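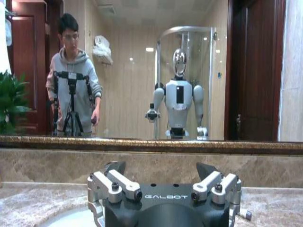
**Trumer fuel injector tester, bench model** – reviewed 2026-01-18

The Trumer replaces the Grindenier rig we had used on the injector line since the plant opened. It tests up to 400 injectors per shift, measuring static flow, leakage and opening time. Lachlan McAlister ran the acceptance trial, and the figures below come from his log.

Over the trial the unit tested 1,338 injectors. Flow readings agreed with our reference stand to within 2 per cent across the pressure range. Leakage results were closer still at low pressure but drifted as the fluid warmed. The maker's correction table deals with most of this, though it has to be loaded by hand after every restart.
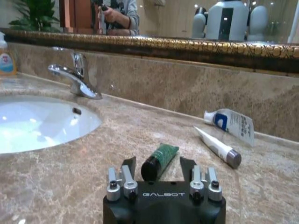
Clamping is better than on the Grindenier. The jaws seat square and the seals come out without tools. Trumer gives a seal life of 2,000 cycles. Ours had not reached that when the trial ended, so I can't comment.

The software is the weak part. Batch records export as plain text only, and the part number field cuts off our longer codes. Chia-hao Yu wrote a short script to rebuild them on the stores system. A fix is promised for May.

Noise is moderate. The drain tray is too shallow and should be emptied at each break – the overflow runs towards the power supply.

Suitable for a supplier line with a single injector family. For mixed work the changeover is slow, and the Fang unit should be looked at first.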